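Home | Notebook | Projects | Bench Rota | People | Search

Workshop notebook: bedroom mock-up
Last updated: February, 4:40 pm

Friday, bedroom day. I had sworn I'd get the Venmont headboard written up before lunch and of course I didn't, so this is all from memory plus the back of an envelope. Karlijn, if you're reading this for the fabric notes, they're toward the end.

Quick recap for Cheuk-hei, who was away for the first part. We're trying to work out what a made-up bed needs to look like for the spring fitting guide, and whether the tall gray headboard is worth the trouble or whether we go back to the low one from Van Damme. The low one is easier in every way. It's lighter, it fits in the van, and you can tuck a sheet behind it without taking the skin off your knuckles. But it looks like a waiting room bench, and I said so, and Frans said I was being unfair to waiting rooms.

So, the tall one. I spent a good part of the morning with it and I've come round to liking it a lot! The vertical channels are what sell it. They make the whole bed look more finished even when the covers are a mess, and the covers were a mess for most of the day (my doing). What I don't like is dust. The channels catch lint, and if you go across them with a cloth you only push it sideways into the next one. Going straight down each channel with the narrow brush is the way. Lies does it with the vacuum nozzle and gets the same result faster, but she has more patience for hoses than I do.

Bolts: the headboard brackets want the 46 mm ones. I tried the shorter ones from the drawer and they catch by maybe two turns, which feels fine until someone leans back. Please don't use them. I've put them in the tin with the red lid so they stop wandering into the wrong job.

Covers next. I went back and forth on how smooth is smooth enough. If you pull everything drum-tight it looks great for as long as you don't touch it, and then one person puts a hand down and you're starting again. A bit of wrinkle is kinder. Clodagh thinks the pale colors show every crease and we should be using something with a pattern, and she may be right, but I want to see the gray against something plain before we give up on it.

Where we'd got to with the bed and the gray headboard:
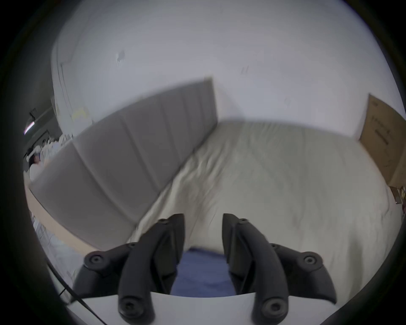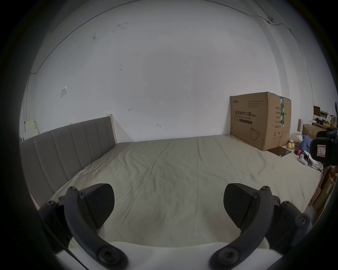

Anyway, the walls. I keep a running list and the wall is at the top of it again. I'd like it filled and painted before the guide gets made, with a proper look at every scuff in daylight, and I'd like one coat of the flat white left over from Trerkthorpe to go on first as a test. It dries a shade warmer than you expect. If the patch shows, we do the whole wall and stop arguing. Frans reckons 15 minutes for the filling. Frans has never once filled anything in 15 minutes, but I'll hold him to it.

Corners on the fitted sheet: start at the headboard end, both corners, then walk round to the foot. I used to do it diagonally (top left, bottom right and so on) and it's fine on a light mattress, but on this one the last corner turns into a wrestling match. Headboard end first means the fight happens at the foot, where you've got space to stand and pull.

Fabric notes for Karlijn, as promised:

The Akudik swatch card came back and I've gone through it twice. Number 11 is the closest to the gray we have now, a hair bluer under the lamp and pretty much identical by the window. The heavier weave is nicer in the hand but I don't think it will follow the channels, it wants to bridge across them. I pinned a strip over two channels and it sat there like a tent. The lighter one went in with hardly any persuasion — I'd order that. They'll do a short roll as long as the invoice comes to more than 200, so if anyone needs piping or thread, shout now and we'll put it on the same order.

Things I got wrong today: measured the mattress depth with the topper on, wrote it down as without, then argued with Lies about it for far too long. She was right. The corrected figure is on the job card in pencil.

Still to do: felt pads under the legs before we shift the bed again, because the floor is already complaining. A second pair of hands for turning the mattress (Cheuk-hei, you've been volunteered). Somebody to ring Van Damme and find out if they'll take the low headboard back without the original wrapping, and please be nice to them, I was a bit short last time.

I'm leaving the narrow brush on the hook by the sink. Back at it after the paint test.

Recent entries
Stapling the channels: second attempt
Van Damme low headboard, fitting notes
Which white is the Trerkthorpe white?
Mattress toppers and how they creep
Drawer clear-out, bolts and brackets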